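3.2 Showing the task by hand

We started out doing all of this by remote control, and I'd better explain why we stopped. The first robot we had at Plendville was driven with a pair of joysticks, one for each arm, and I spent most of March sitting behind a screen trying to pick up rubbish with it. I'm not a bad driver (Nadiia Savchuk is much better, and she'd want that in print), but even she found that a job she could do with her own hands before the kettle boiled took ages through the sticks. The arms lagged a little behind us. We overshot, came back, overshot the other way. When we looked at the recordings afterwards they were full of dithering, and a robot that learns from dithering will dither. Ours certainly did!

So for the work in this section we put the joysticks away and showed the task with hand-held grippers. You hold one in each hand, walk up to whatever needs clearing, and do the job more or less as you'd do it at home. The camera on the gripper records what the jaws are facing, we work out where the gripper went from that recording, and the robot never has to be in the building. I carried a pair to my sister's flat in a rucksack, which I could hardly have done with the arms.

The task is tidying a small surface. We picked it for a few reasons, the main one being that everyone has a stool or a side table that fills up with stuff, and no two of them fill up in the same way. The person is told to clear the top and put the rubbish in a bin. We don't tell them which thing to take first, or which hand to use, or whether to pick up one thing at a time. We did try giving strict orders early on (left hand for bottles, right hand for everything else) and people hated it. They'd stop halfway to remember the rule, and you could see the pause in the gripper path as plain as anything.

In all we kept 157 demonstrations for training, out of 200 recorded. Most of the ones we threw away went wrong in the tracking, usually when somebody swung the gripper round too quickly or got so close to a blank wall that there was nothing for the camera to hold on to. A few were dropped for sillier reasons, such as the person answering the phone. They came from 17 homes in Cellthorpe and Drunden, and the last batch was recorded on 10/06/2018, a Sunday, when people were in and didn't mind us asking.

I want to say a bit about soft things, as they gave us more trouble than the rest put together. A bottle is a friendly object. It has a shape, the shape stays the same when you squeeze it gently, and if you've closed the jaws near the middle you've probably got it. Tissues and thin plastic bags are another matter. They change shape when they're touched, they hide behind other things, and from some angles a white bag looks very much like a white tissue. A person with a gripper hardly thinks about this. They poke at the thing, feel it give, and close. None of that feeling gets into our recording, so all the robot has to go on is what the camera saw and how far the jaws were shut. I was fairly gloomy about it beforehand.

Crushed cans sit somewhere in between. The metal is stiff enough to hold, but the dents mean there's no telling from one can to the next where the flat parts will be, and the fingers have to meet it wherever there is something to press on. Figure 5 gives a good idea of what the learner is shown: a can between one pair of fingers, a small bottle in the other jaws, and softer bits and pieces close enough to get in the way.

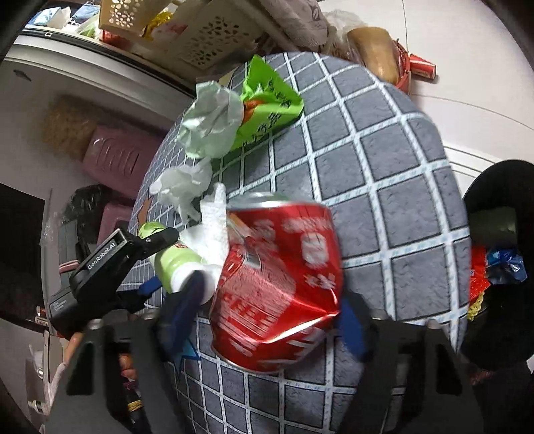
Figure 5. Clearing a stool top with two hand-held grippers. The crushed red can is between the fingers of one, the small green bottle is clamped in the other, and a crumpled tissue lies between them.

What I like about two-handed moments of this kind is that we'd never have got them out of the joysticks. Driving both arms at once was so tiring that Nadiia and I both fell into using one and parking the other, and the training data ended up with a great many parked arms in it. With the grippers in hand, people used both without being asked. It does make the learning harder, as the two paths have to be lined up in time, and for that we borrowed the clock-matching step from our earlier Ulloa system with hardly any changes. If the two recordings couldn't be matched, we dropped the pair.

The other thing worth mentioning is background. We made no effort to clean up the rooms, and I'd argue against doing so. The stool in Figure 5 has drawers, a bin and a well-filled shelf near it, and none of that needs clearing. The learner has to work out that the clutter on the stool is the job and the clutter behind it isn't. In an early trial at Plendville, trained only on recordings from our own bare lab, the arm reached straight past the table towards a coat on a hook. We had no such trouble once the home recordings went in, although I can't swear that the background alone made the difference, as we changed the camera settings in the same week (bad practice, I know).

There are drawbacks. A person holding a gripper can reach at angles that our arms can't manage, and some perfectly good demonstrations are no use for that reason. We check every path against the joint limits of the arm before training and trim the parts that fall outside. People also move faster than the robot is allowed to, so we slow everything down on playback, and slowing down a quick flick of the wrist doesn't always give you a sensible slow one. Dropping a bag into a bin is the worst case. People tend to let go while the hand is still moving, and a slow arm that copies the timing lets go too early. We ended up marking the release points by hand, which took Nadiia and me the better part of a fortnight and which I'd gladly never do again. The marking rules are set out in the next section, along with the two we had to change halfway through.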